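Laundry corner: the great T-shirt pile

Beatrice Mwakalinga

I promised in September that I would write something about folding, and then the autumn ran away with me, as it does. Several of you have asked since (Gitau Sang has asked twice, once in the car park in the rain), so it's time I kept my word.

I should say at the start that I was never taught to fold a T-shirt. My mother ironed everything, tea towels included, and then hung it all up, so there was never any need. When I moved into my first flat there was one narrow drawer for everything I owned, and I learned very quickly that a drawer will hold about half of what you think it will if you just push things in and lean on it. I have been trying to improve matters ever since - slowly, I admit, and with a good many lapses.

The biggest change for me was giving up the ironing board as a place to fold. It is too narrow, it wobbles, and the sleeves always hang over the sides and pull the rest out of shape. Lærke Fogh put me on to using the bed instead, and I can't think why I held out so long. You want it made up, with the sheet pulled as smooth as you can get it, and nothing else on top. A plain sheet is kindest to the eyes when you're hunting for the odd black sock. If yours creeps up at the corners, the little clips they sell for tablecloths are a great help, and a packet costs very little.

Now for the shirt itself. Lay it face down and smooth it from the middle outwards with the flat of your hand. Fold one side in towards the centre, sleeve and all, then turn the sleeve back on itself so it doesn't poke out. Do the same on the other side. You should have a long strip with the neck at one end, and from there you bring the hem up to just short of the collar and then fold again, in half or in thirds, depending on how deep your drawer is. Mine is shallow, so I go for thirds and stand them on end.

When you want to turn or move the folded shirt, take it by the two corners nearest you and lift only a little. If you grab it in the middle, it sags and the layers slide about, and you are back where you began. Soft, well-washed cotton is the worst for this. Shabani Lema swears by giving each one a firm pat before it goes anywhere, and I have started doing the same!
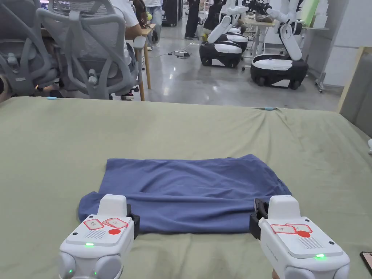

What looks like a blue T-shirt, folded on the green sheet. A few wrinkles are allowed.

Please don't fret about getting every edge straight. I used to undo a shirt and start again if one side came out fatter than the other, and a basket of washing could take me the whole evening. These days I let it go, put the radio on and get to the bottom of the pile while the tea is still warm.

Next time I hope to tackle fitted sheets, which Elibariki Nyaga tells me can be done alone by one person of ordinary patience. I have my doubts, but I'm willing to be shown. If you have a method of your own, do drop me a note and I'll try it out on our spare room set first.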